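Guides > Bench work > Starting a shift

Start here | Tools | Tasks | Handover | Contacts

4. Your first shift with the hand grippers

Hi, Pentti Väisänen here. I packed parts by hand at Gakaria for 26 months before the Varetum line came in, so if you're nervous about all this, I was too! What changed for me is that I now spend my mornings teaching the arms how we do a job, and they take the dull repeats on the night run.

1. Sign in at the bench terminal and pick your task from the Tedier list. Power strip tasks are a good place to start (they stay where you put them, mostly).

2. Take a gripper in each hand. Squeeze and let go a few times until the fingers open and close smoothly.

3. Lay the part down on the white tabletop with some space in front of it, so you can come at it from either side.
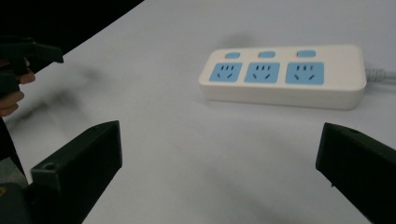 4. Move the way you'd normally move, only a touch slower. I rushed my first 400 runs and had to redo a lot of them, which was not a fun Thursday.

5. Put both grippers down between runs. Your wrists will thank you, and the break doesn't count against your numbers.

Note: A fumble is fine. Finish the run, mark it "fumbled" and keep going. The supervisors agreed that fumbles don't go on anyone's record, so please don't hide them.

CAUTION: Never practice on anything that's plugged in. Check the far end of the cable yourself, even if the last person swears they did it.

CAUTION: Keep your fingertips out of the jaws. They pinch!

6. At 1000 runs the task closes and goes over to Akande for checking. You'll get 2 paid hours to look at the results with them, and do go, it's where we get to say which jobs we'd like to keep doing by hand. I kept final inspection.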